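Why are the letters on a keyboard all jumbled up?

Have you ever looked at a computer keyboard and wondered who on earth put the letters in that order? Q, W, E, R, T, Y... it looks as if somebody dropped the alphabet on the floor and picked it up again in a hurry! But there is a story behind those rows of keys, and it goes back much further than computers do.

Before computers, people wrote letters on typewriters. A typewriter had no screen and no plug. When you pressed a key, a little metal arm swung up and banged an inky ribbon against the paper - clack! - and there was your letter. The first typewriters that sold well were made in America in the 1870s, and the people who built them tried out lots of different layouts. If two arms that sat close together swung up at the same moment, they could get stuck, so some people think the letters were moved about to stop that happening. Other people think the layout was changed to suit telegraph workers, who had to type out messages as they listened to them. Historians still argue over it.

Whatever the reason, people learned the pattern, and once your fingers know something it is very hard to make them learn it again. So when computers came along, the letters stayed where they were.

Find your way around

A big keyboard is a bit like a town with different neighbourhoods. The letters live in the middle. Along the top runs a row of function keys, marked with an F and a number, which do special jobs such as opening a help page. The arrow keys have their own little corner, and over on the right is the number pad, set out like a calculator. Small laptops often leave the number pad out to save space.
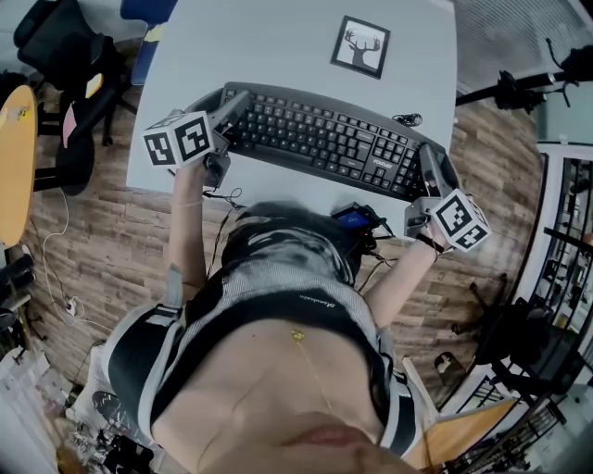
What is the number pad for?
It makes typing lots of numbers much quicker. All the digits are close together, so one hand can do the whole job, and people who work with long lists of sums use it all day long.

Now find the F key and the J key on your own keyboard and stroke them gently. Can you feel a tiny bump on each one? Most keyboards have them. They tell your pointing fingers where to rest, so you can type without looking down. The row they sit on is called the home row, because your fingers go back there after every trip to another key.

What happens when you press a key?

Under the keys of many keyboards there are 3 thin sheets of plastic, stacked like a sandwich. The top and bottom sheets have lines printed on them that carry electricity. The middle one has holes in it, and it keeps the other two apart. Press a key and a squashy rubber dome pushes the top sheet down through a hole until it touches the bottom one. Electricity can flow, and a small chip in the keyboard notices which lines have met. It sends a code to the computer, and up pops your letter. The dome springs back, pushing the key up ready for another go.

And it is so fast! Some keyboards check their keys 1000 times every second. However quickly you type, the keyboard is waiting for you.

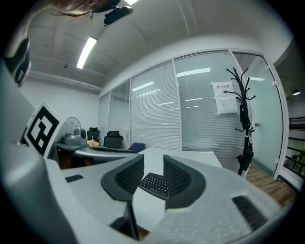
Rows of small keys on a black computer keyboard.

Not everyone has the same keys

If you went on holiday to France, you might sit down at a computer, try to type QUIZ and get AUIW instead! Lots of French keyboards begin A, Z, E, R, T, Y. In Germany the Y and the Z are swapped round, and Spanish keyboards have a key just for ñ. British keyboards have a £ sign above the 3, where American ones have #.

Try it yourself

Ask a grown-up if you can use a keyboard, open a blank page and have a go at these.

Type the longest word you can using only the top row of letters. Here is one to get you started: TYPEWRITER. Yes, it really works!

Set a timer for 60 seconds and copy a page from your favourite book. Count your words, then try again tomorrow and see if you get further.

Cover your hands with a tea towel, feel for the two bumps and type your name. My first try came out as complete gobbledegook, and I had another go straight away.

Draw a keyboard of your own on a big sheet of paper. Where would you put the letters you use most? You can add new keys too - I would like one that draws a dinosaur.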